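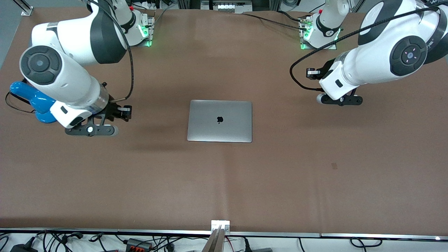 The laptop on the brown table, lid down.

The listing said the laptop worked. Everything on Fladero works, if you believe the sellers, and she had stopped believing them in February, after the kettle.

She left it closed for an hour. It was silver and looked decent enough with the lid down, but so did most people asleep. The seller wanted 141 dollars and had given her 48 hours to send it back. He had also written "barely used," with two exclamation marks, which she took as one for each lie.

Her sister in Brerden had told her on the phone to quit fussing and open it.

"And if it's junk?"

"Then it's junk and you send it back."

That was easy for her sister to say. Her sister had bought a car from a man in a parking lot and it had run for 4 years. Luck like that ruins a person's judgment.

She walked to the other side of the table and looked at it from there. The brown top made it seem smaller than she'd expected. What did a person do to a computer and then call it barely used? Spilled on it, probably. Or wrote a whole novel on it, a bad one, and wiped the thing clean before anybody could find out.

The note that came with it was on paper from the Zolgate Hotel. It said the password was meléndez, small letters, don't forget the accent. She read it twice. A man who cared that much about an accent might be telling the truth about the battery – or he might be the kind who takes care over small things so you won't ask about the large ones. The kettle had come with a note too, a very nice one.

At ten past six she sat down, put both thumbs under the edge of the lid, and lifted.

The screen lit up. It asked for the password.

"Well, sure," she said. "It would do that the first time."

She typed it without the accent, to see if he'd lied.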